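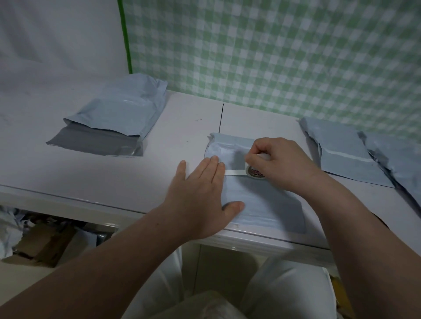
자주 묻는 질문, 제가 직접 답해요

안녕하세요, 중고 옷 가게 Flillow를 혼자 꾸려가는 주인장이에요. 메시지로 비슷한 질문이 자꾸 와서 아예 한 페이지에 모아 봤어요. 좀 길어요, 필요한 데만 골라 읽으세요!

옷은 다 어디서 가져오나요?
절반 넘게는 개인 위탁이고 나머지는 제가 발품 팔아 골라 와요. 니트랑 코트가 제일 많고요(제 취향이 너무 티 나죠), 청바지는 들어오면 금방 빠져요. 새 옷은 1월 빼고 매일 밤 9시에 올려요. 1월엔 창고 정리하느라 좀 띄엄띄엄이에요.

사이즈 표기를 믿어도 돼요?
음, 라벨은 그냥 참고만 하세요. 빈티지는 같은 M이어도 브랜드마다, 연도마다 정말 제멋대로거든요. 저는 옷을 바닥에 펼쳐 놓고 어깨, 가슴, 총장, 소매를 다 재서 적어 둬요. 집에 있는 옷 중에 제일 잘 맞는 걸 똑같이 재서 비교하는 게 제일 정확해요. 1~2cm 정도 오차는 이해해 주세요, 니트는 특히요.

상태 등급은 무슨 뜻이에요?
A는 거의 새 옷, B는 입은 느낌이 나지만 눈에 띄는 흠이 없는 옷, C는 얼룩이나 보풀이 있는 옷이에요. C등급은 흠 있는 데를 꼭 가까이서 찍어 올려요. 솔직히 저는 C에서 보물 찾는 재미로 이 일을 시작했어요. 팔꿈치에 작은 구멍 난 카디건 같은 거요, 실 하나 골라서 꿰매면 더 예뻐지는데!

세탁은 되어 있나요?
네, 물세탁 되는 건 제가 빨고 울 코트나 실크는 동네 세탁소 Cusa에 맡겨요. 그래도 오래된 옷 특유의 냄새가 조금 남아 있을 수 있으니 받으시면 그늘에서 하루 걸어 두세요. 섬유탈취제 듬뿍 뿌리는 것보다 바람이 훨씬 나아요.

배송은 얼마나 걸려요?
입금 확인하고 2일 안에 보내드려요. 같이 사신 옷은 되도록 한 봉투에 묶고, 부피 큰 겨울 외투만 상자로 나가요. 따로 주문하셨는데 합배송을 원하시면 발송 전에 꼭 메시지 주세요. 나가고 나면 저도 어쩔 수가 없어요 ㅠㅠ

마음에 안 들면 반품할 수 있나요?
받으신 날부터 7일 안에 말씀해 주시면 돼요. 입고 외출하셨거나 수선하신 옷은 어렵고요, 시착은 당연히 괜찮아요. 제가 흠을 빠뜨리고 안 적었으면 왕복 배송비는 제가 낼게요.

제 옷도 맡길 수 있어요?
그럼요, 환영이에요! 팔리면 판매가의 60%를 드려요. 먼저 사진을 보내 주시면 제가 보고 답장드릴게요. 속옷, 수영복, 단추가 반 넘게 없어진 셔츠는 받지 않아요(진짜로 온 적이 있어요). 안 팔린 옷은 돌려받으셔도 되고 다음 시즌까지 두셔도 돼요.

예약 걸어 둘 수 있나요?
2시간까지는 잡아 드려요. 그 뒤에는 다음 분께 넘어가요.

문의: Flillow 메시지함 | © Flillow | 맨 위로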